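Futa Automation Course, Unit 3
Handout: Good practice for bin work with a robot arm

This unit covers the rules we follow when an arm picks loose parts out of a bin. Read it before your first session in the Rillum bay. You will be asked to set up a cell to these rules in June, and the marks are for the set-up as much as for the picking.

1. Before power goes on

Decide where the bin goes and fix it there. A bin that shifts by a few millimetres will spoil every position taught against it. Clamps are fine for teaching work, provided their handles are included when you plan the approach path. A handle standing above the rim is an obstacle and must go in the cell drawing like any other.

Check the hoses and cables with the arm at both ends of its travel. A loop that hangs clear at the home position may catch on the rim when the wrist turns. Leave enough slack for the full turn and no more.

Keep the pendant where the operator can reach the stop button without leaning over the bin. Its cable must not cross the path of the arm.
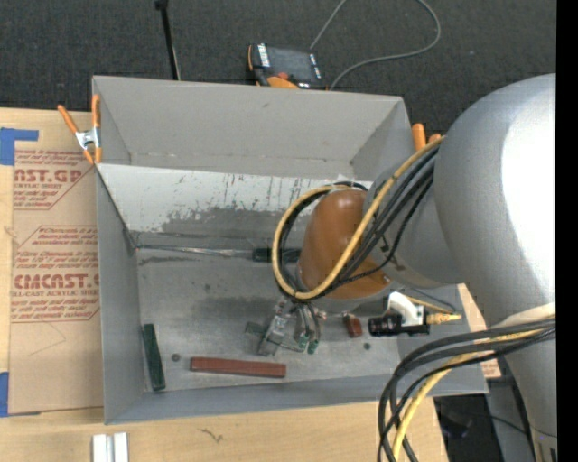 2. Speed and reach

For teaching, the limit in this bay is 200 mm per second at the tool. Do not raise it to save time. The approach height is set above the rim, and the last part of the move down is always straight. Long thin parts are the usual cause of trouble, as they lie at odd angles and can be pushed into the wall of the bin. If a part is against the wall, move it with a separate, slower program first.

Mixed bins are allowed from the second session. Put in no more than 16 parts, and write down what they are before you start. The Jaidee record sheet has a column for this.

3. Hands and the bin

No one puts a hand in the bin while the drives are on. This applies to dropped parts, stuck parts and anything left in by mistake. Stop the arm, switch off the drives, then reach in. The person holding the pendant is the one who reaches in – do not pass it to someone else and carry on.

4. After the session

Park the arm clear of the bin. Look over the gripper fingers for wear and note any damage on the sheet. Completed sheets go to the Widovbridge office, marked with your group number.

For next time: read section 4 of the course book and bring your own cell drawing.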